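September, 6:40 a.m.

In before the heating came on. Left the overnight log running and it stopped at episode 2306, on a timeout. Restarted the logger, checked the clock drift between the two arm controllers (within limits), wiped the mat. Coffee machine still broken.

Girnau wants a written opinion by the end of the month on whether a two-arm cell can do light household work. The exact phrase in their letter is "put away, wipe down, and fetch." They run serviced apartments and have a number in mind for labor per unit. I have told them twice that a number is the last thing they will get from me. Cleretti, who are splitting the bill, want the same opinion about a packing bench. I intend to write one report and change the nouns.

Spent the first hour on the tabletop set. White board flat in the middle, wooden box behind it, pink container with the blue utensil standing in it, the pink eraser off to the left of the board. I like this set more than the foam blocks we started with. The blocks were all one size and one stiffness, and they flattered the gripper. A marker on a glossy board is a fair test: thin, light, inclined to roll, and with a highlight along it that moves when the arm moves.
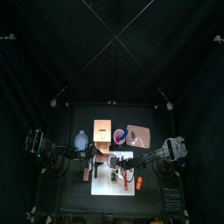
Mid-morning: pick and place

Ran the marker pick as a block of 70 attempts with the right arm, then went through the failures by hand. Nearly all of them are the same failure. The fingers come down a few millimeters off the axis of the marker, one fingertip lands first, and the marker turns out of the grasp. The controller closes anyway, reads a finger gap it doesn't expect, opens, and tries again from the same approach angle. A child would change the angle after the second try. Ours has no memory of the first.

Wubit Wubshet came by and asked why we don't just put a foam sleeve on the marker. We could. Then we would be testing sleeves. Girnau's tenants are not going to put sleeves on their pens, and Cleretti's parts come as they come. I did write the sleeve down as an option under "changes to the work," where it belongs. Half of what gets sold as automation is changes to the work. A dishwasher is a good machine mostly because someone else has agreed to load it.

Reset time is the figure I would like everyone to look at. After each attempt a person has to put things back where they started, and during that time the arms do nothing. Any claim about speed that leaves out the resets is worthless. Asked Wubit to log them separately from now on.

After lunch: the drawer

The drawer is harder than the marker and more useful to know about. One arm has to keep the box from sliding while the other does the pulling. Friction on the mat helps, but less than you would think. With a light hold the whole box creeps toward the board. With a heavy hold it rocks, and the drawer binds in its runners.
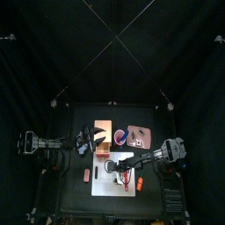 I dropped the holding force by 7 newtons and slowed the pull, and the binding mostly went away. The cost was time. A person opens that drawer without knowing they have done it. The cell needs two arms, a force limit, and a pause in the middle while the planner makes up its mind.

Still, I would have said no to drawers last year, flatly, and I can't say that now. My draft wording for Girnau is that opening and closing known furniture is possible under supervision, and that putting away unknown objects is not ready. Wiping I have left blank. We haven't done enough with the eraser to say anything, and a clean patch in the middle of a board proves very little about the corners.

Hoàng called at three about the replacement fingertips. The softer compound ships next week. Ginard makes a stiffer one and will send samples, no date given. I asked for both and for the hardness figures in writing.

To do: move the approach angle out of the fixed settings so a retry can vary it. Tie back the cable loop on the right wrist. Run the drawer with the box turned a little. Find out why the logger times out. Left at 6:15 with the arms parked.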